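Cument jointing compound, 5 kg tub

We used this on the yard behind the old chapel in Bumthorpe, where the setts had been relaid but left open-jointed over the winter. It comes ready mixed and you brush it in, wet or dry.

Coverage was fair. We got through 40 tubs, with 2 left over, and the joints took it well at full depth. On narrow joints it needs working in with a pointing iron – brushing alone leaves voids.
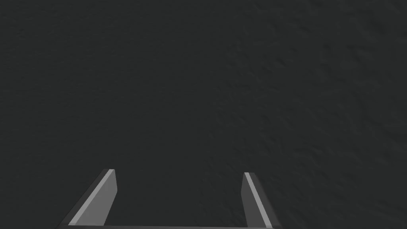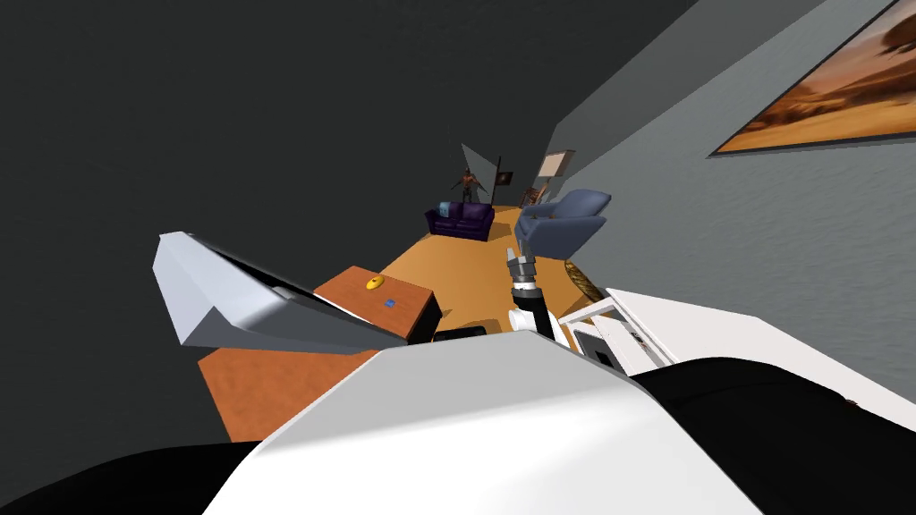 Colour is the weak point. The grey dries paler than the sample card, and Harriet Abernathy, the architect, asked for a second test panel before she would sign it off. Prustis is a closer match to lime mortar but costs more and goes off faster.

Clean up the same day. Any haze left on the stone until Sunday had to be scrubbed off.

Four out of 5.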